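Who checks the small ones?

Yolotzin Medrano has read the draft bench rules for small robot arms three times and still isn't sold. "It's 18 pages," she says. "I'd trust it more at 3."

The draft comes from Tirkance, where Nattawut Boonchu has spent September asking labs to sign on. Medrano tests arms for Jirkodard and was asked to comment. Her main complaint is with the word "safe," which the draft never defines. "Safe for what? For fingers? For the boards?"
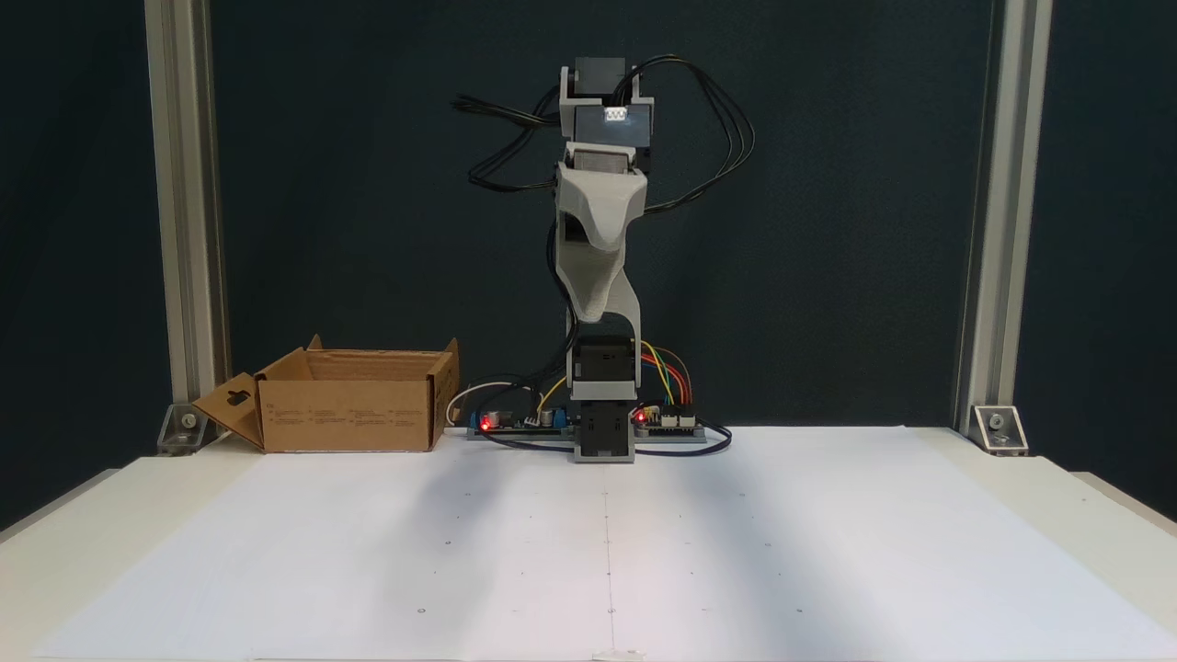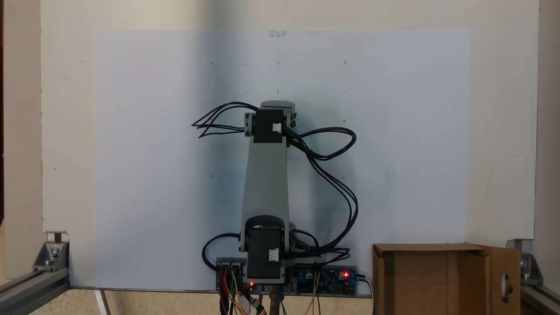
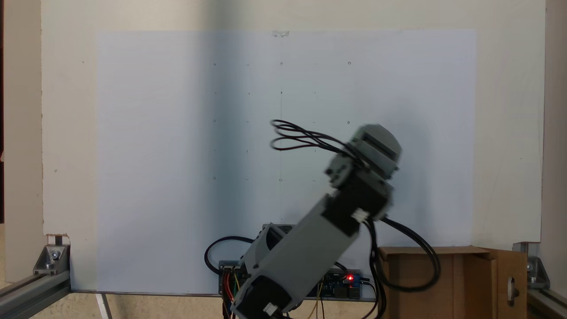

Small gray arm, marked paper, boards and jumper wires close to the base.

What the draft asks for

Boonchu wants a marked work area, tied cables and a log of up to 500 cycles before anyone relies on an arm. Medrano accepts the first two. The log bothers her – she has seen people fill those in at lunch.

"A form doesn't stop a loop of cable from catching," she says.

Boonchu says the log is there so labs can compare notes. Asked who would read it, he said that was still being worked out. Medrano has not signed.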